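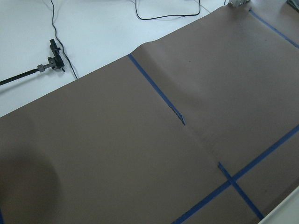

From the Play Corner: a table covered in paper and tape

Dear readers,

In the last newsletter I promised to write about the small kitchen table at our Tindesbridge rooms, and how we prepare it. Several families have asked for this. Our lending list now has 1,346 members, and I think many of you have a table at home that could be used the same way.

We start with brown kraft paper. We buy it on a wide roll, and one roll lasts us through the winter if we are careful. The paper covers the white table top, and it makes the small things easier to see. A white cup on a white table is hard to find, also for adults.

Please do not worry too much if the paper will not lie flat. I used to spend a long time pulling at the corners, and each time a wave came back in the middle. Now I smooth it with my forearm from the center to the outside, one time only, and then I leave it. When the paper becomes tired we turn it over and use the other side.

The squares

On the paper we put lines of blue painter's tape, so that the table is divided into large fields. We do not measure. I lay the long lines first and the short ones after, and I press them down with a dry cloth. Each field can be the place of one thing or one small job. In the field in the middle goes the cutting board, and the mug tree gets a field at the side. The children understand this faster than any rule I could say in words.

A mother from Niltinholm wrote to ask if the tape can be replaced with a marker. It can, but then you cannot move a line when you change your mind. I change my mind often, so I stay with tape.
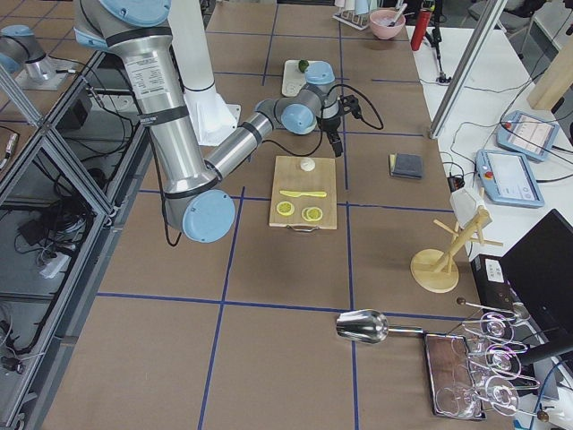 What we put on the table

The kitchen set is made from many boxes, and some pieces are older than this newsletter. The light wooden cutting board with the little metal handle is my favorite. With it belong the yellow toy knife, the lemon slices and the green lime. The lemon slices get lost more than anything else in the house. If you find one in a coat pocket, please bring it back, we will be very happy and we will not ask.

There is also the pink bowl, the white dish rack and the red bottle. The bottle stays at the far end, beside the bowl. The mug tree is wood, with a round base, and it is good for practicing how to hang a cup. Start with a top peg, I advise. The low ones are more difficult, and small hands bump into the other pegs.

For cleaning up we keep a gray and yellow sponge to the right of the board. It stays dry. We tried once with real water, and the paper did not forgive us.

How to tear the tape

I receive more letters about tape than about toys, so I will say a few words. You can use scissors, and the ends will be straight and beautiful. I tear mine by hand. The end becomes ragged and sometimes it folds on itself, but it holds well enough. Where two lines cross, I simply put one over the other. In the beginning I cut the lower strip so the crossing would be thin, and this was a lot of work for nothing.

When you take the tape away, pull slowly and keep your hand low, close to the paper. If you pull up, the top layer of the paper comes with it. I save the pieces that are still sticky for labels on the boxes. The big tray I put down last, after all the lines are finished, and it can cover the end of a line without any problem.
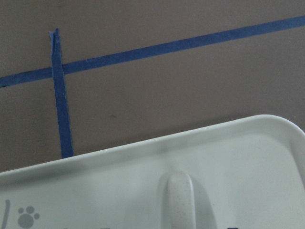
Borrowing the kitchen set

The set can be borrowed for two weeks. It is number 587 in the Zivasent catalog, and the mug tree has its own number, 843, because it travels in a separate box. You may take one without the other. Paper and tape are not included, but the shop Eichhorn on the main street keeps both near the door.

Please count the lemon slices before you close the lid, and dry the cups if you have washed them. Returns are in the morning until noon. In August the shelf is closed, and whoever has the set in July may keep it until September.
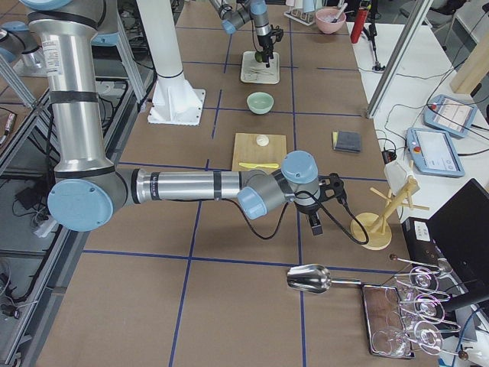

The kitchen table at Tindesbridge, with cutting board, green bowl and mug tree.

Next time I will write about the sewing basket, and about how to store buttons so they stay in their jar. If you have a good method, send it to me before the end of the month and I will try it first.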